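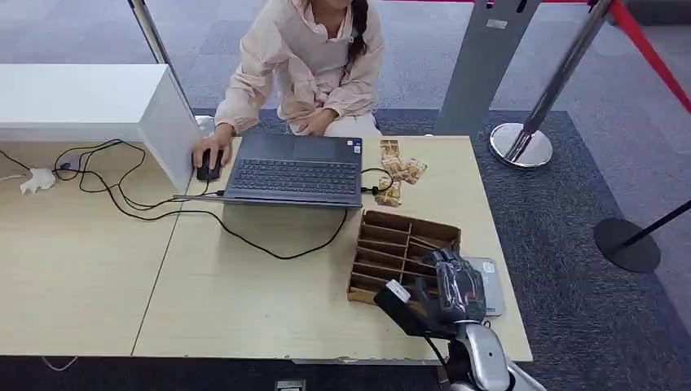

According to Kaja Paulauskas, a student robotics club should not be let anywhere near the public until its machine can do the whole job by itself. She put this in a letter to our newsletter, and she put it well. People who stop to watch will decide in half a minute what they think of the work, she wrote, and if they find a student at a laptop they will decide the robot does nothing. Her view is that we should have waited until December.

I think she is wrong, and I have had a year of running the Fusach club to get there.

When I took the club over, it had one aim, the Sarov student challenge. Everything we did was done in a closed room for one afternoon of judging. The members who were good at code wrote code. The rest made posters. Our entry scored 977 points and we came home pleased, and by the next term only the people who had written the code were still coming.

The following year we dropped the challenge and took a table on the concourse at Lukumay instead. The task was small: pick up flat things and light packets and put them where they belong. Anyone in the club could have a turn at the laptop, and anyone walking past could stop and ask what was going on.
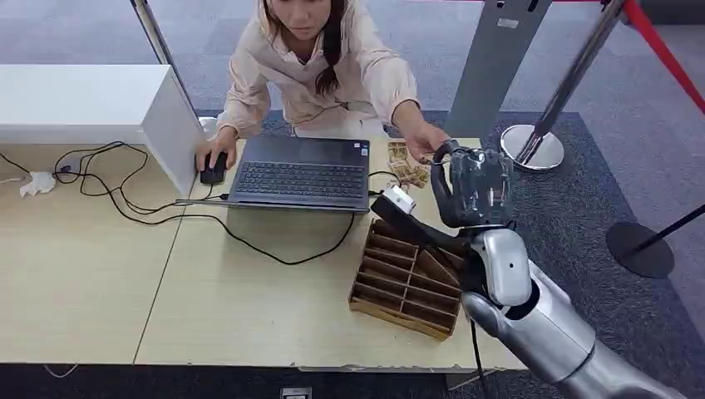

At the laptop on the concourse, with the divider tray beside it.

The first thing we learned was how much of this work is done with a mouse. Members who had joined to see an arm move found that they spent most of a session reading logs, changing one number and trying again. A few left. I don't count that as a failure of the table. They would have left anyway, later and more annoyed, and in the old set-up they would never have been allowed to find out.

The second thing was that questions from strangers are better than questions from judges. A judge at Sarov asks about your control method. A man with a suitcase asks why the hand has fingers when a sucker would do. Our members had no good answer to that, and they went away and argued over it for a fortnight. Two of them changed the grip as a result. I had been trying to get them to think about the shape of the hand since the start of the year and had got nowhere.

There is a cost. We kept a log of every attempt, and it runs to 1,314 entries. Only 126 of those are marked as clean, meaning that the object went where it was meant to go with no help at all. Paulauskas quotes these figures against us, and she is entitled to, as we published them ourselves on 02/11/2020. Her point is that a visitor was far more likely to see a miss than a success.

That is true. I would still ask what she thinks the visitor lost. Most people have seen plenty of film of robots doing things perfectly, and very little of one being set up. A child who sees a student try something, look at the screen and try again has learnt more about the subject than any clip would teach. The student has learnt to carry on working while being watched, a skill our members will need in any job.

Cards were the hardest. A card is thin and smooth and it turns in the grip if it is pressed in the wrong place. We had foam blocks in the first plan and I was asked more than once to go back to them, as they would have made the log look better. I said no. A block teaches you very little about fingers.

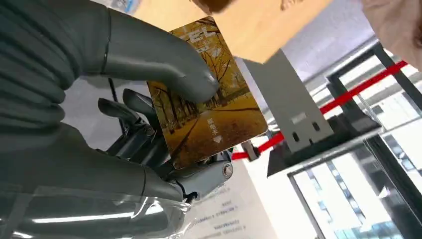

A printed card in the gripper, one fingertip pressed against its face.

Where I agree with Paulauskas is on money. The table fee was 70 pounds a session and the club paid it out of the same small fund that buys cables and spare parts. The Fokier grant covers competition entries and does not cover public sessions. So a club that wants to hide away for a year and turn up with something polished can get help, and a club that wants to work in the open has to find its own. If the people who write those rules believe what they say about reaching new students, they should change that first.

She also asks for a printed notice on the table saying what the robot can and cannot yet do. I have no quarrel with that. We will write one before the next session, and the newest members will draft it.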